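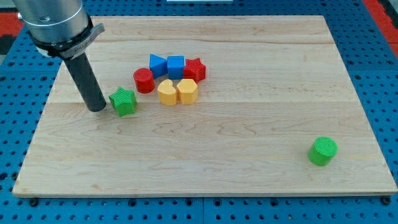

1/ Our lab wants a written standard for block-pushing trials, and I've been handed the draft to mark up. Eight shape blocks, a board, one arm with a black stick on the end. The draft is 22 pages. I have questions.

2/ Section one says every trial starts from a "randomised layout". Fine. Randomised by whom? In practice a person reaches in and shoves the blocks until it looks messy enough. People are bad at messy. We bunch things up in the middle and leave one or two on their own. Look at the green cylinder.

3/ So my first note in the margin: either draw positions from a list and place to them, or drop the word random and write "arranged by hand". Both are OK with me. Calling one the other isn't.

4/ Section two, on what counts as a push. Draft says "the tool contacts the target block". The tip is a hair away from the green star up there. Contact or no contact? Two of us could argue over that all afternoon, and Darius Tamošiūnaitė and I once did.

5/ He wants to score it from the overhead view. I want it scored from where the block ends up. If the star hasn't moved, I don't care how close you got.

6/ Someone's going to say the Grirnov guidelines already cover this. I've read them. They say contact "should be determined by a suitable method". Thanks, very helpful.

7/ Section three, colour names. An instruction like "push the star to the heart" is no good when you own a red star and a green one. The draft lets the operator "use judgement". That's how you get 2,000 trials where half the instructions could mean either block and the success rate looks lovely.

8/ Proposed wording: every instruction names colour AND shape, always, even when one would do. It's dull to read out. Good.

9/ Raimonds Krūmiņa disagrees and says real people don't talk that way, so the robot should cope with "the star". Fair point, but then it's a different test and it needs its own scoring. Don't mix the two in one table and give me an average.

10/ Things I'd keep from the draft as is:
- photo of the board before every trial
- same tool for the whole session, swapped only between sessions
- failed trials stay in the log

11/ That last one nearly got cut, by the way. The reasoning was that some failures are "not representative". Funny how the successes never have that problem.

12/ Missing completely: what an operator does when a block tips over or gets nudged off the wood. At Paiva they stop and reset. At Grenmont they stand it up again and carry on. Those two sites plan to pool their numbers in December. Good luck to whoever has to analyse it.

13/ Also missing: any limit on tries. 3 goes and then call it failed, please. Otherwise "completed" just means somebody was patient.

14/ Before anyone replies that I hate standards, I don't. I'd love one I could hand to a stranger and get the same result back. This draft mostly describes what we were doing anyway and puts a number beside each paragraph.

15/ A few people have asked about the safety section. It's one line and it says to follow the Wunico site rules. The site rules say to follow the procedure for the task. Which is this document. I've flagged it.

16/ Comments go back tomorrow at noon. If you run a similar setup and have wording for tipped blocks that people really stick to, send it to me and I'll put it forward with your name on it.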